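Cloth on the Workbench: A Return to Soft Surfaces

In small-parts assembly, the covering of the bench receives less attention than the tools laid upon it. The Ahuja workshop in Seveck, which has prepared components for instrument makers for 18 years, regards the covering as equipment in its own right. 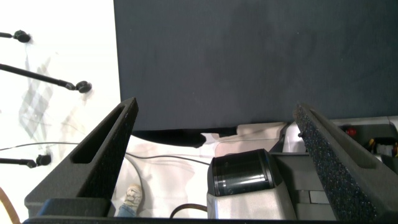
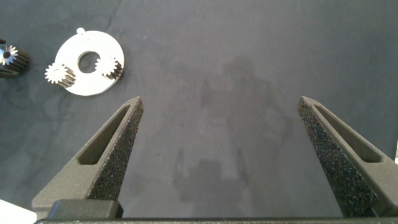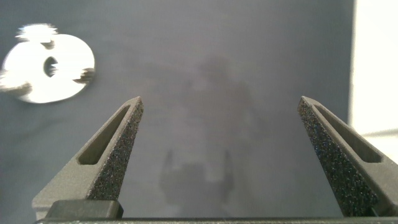

The workshop moved from bare benches to cloth after repeated complaints of scuffed edges on white parts. Two fabrics were tested, one pale and one dark. The pale cloth showed dirt quickly and was easy to judge for cleanliness. White discs and rings were harder to find on it, and dark cloth is now the standard for sorting them.

Creases remain a difficulty. A flat disc resting on a fold will rock when touched, and thin rings may catch. Staff smooth the cloth by hand before each session and shake it out afterward. Each piece is kept in service for up to 3 months, then washed and assigned to storage shelves.

A supplier in Vaken now cuts the fabric to bench width - a small change that ended the practice of pinning the corners. The workshop will review heavier weaves in September.

Contact the Cellach editorial office | © Cellach | Back to top

Comments

We use old felt for the same job. It sheds, so brush it first.

Does the dark cloth leave lint on white parts? Ours did until the second wash.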